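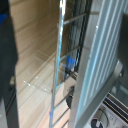

Can a Robot Do Your Chores Yet?

Imagine it's seven in the evening. Dinner is over, the sink is full, and somebody has to put everything away. Wouldn't it be great if a robot did it?

People have been dreaming about that for a very long time. So, can robots do it yet? The answer is: a little bit, sometimes, and slowly. But it's getting really exciting!

Why is a dish rack so hard?

Think about how you put a plate in a rack. You look, you reach, and in it goes. You probably think about something else the whole time.

A robot has to work out every piece of that. Where is the rack? Which bar is in front, and which one is behind it? How wide is the gap? Thin metal bars are tricky for a robot's cameras, and shiny ones are worse, because a bright spot of light can look like part of the object. Clear plastic and glass are the hardest of all. A camera looks straight through them and sees the table on the other side!

Then comes the gripping. Your hand has five fingers and skin that feels almost everything. Many robots have only two fingers, and some of those have soft or bumpy pads so that things don't slip. Squeeze too gently and the cup drops. Squeeze too hard and – crunch.

How do robots learn?

Mostly by practicing, the same way you learned to tie your shoes. At a workshop called Zutari, a team spent all of January teaching one robot arm to put cups on a rack. Anneli Heiskanen guided the arm with her own hands, over and over, while a computer remembered each move. The team saved 1,223 tries. After that, the robot had to do it alone.

It put away 43 cups in one morning. "I could have done that before breakfast," says Anneli, "but I was so proud of it I nearly cried."

Then her teammate Tapio Nurmi moved the rack over by the width of a hand, and the robot missed. More practice!

What about in stores and factories?

Robots do better there. In a factory, the same box can arrive in the same spot all day long, and a robot is wonderful at that. It doesn't get bored, even after 2,000 boxes.

Homes are messier. Your kitchen is different from your friend's kitchen, and it's different from how it looked yesterday. Chairs move. Cats walk by. Somebody leaves a spoon in the wrong drawer.

What robots can do at home now

Some can vacuum the floor. Some can mow the lawn. A few can fold a towel, if you're willing to wait. Making a bed, cleaning up a whole bedroom or packing your lunch is still very hard for them.

Try it yourself!

Put on a pair of thick mittens and close one eye. Now use just your thumb and one finger to put a plastic cup on a drying rack. Ask a friend to time you, then move the rack and try again.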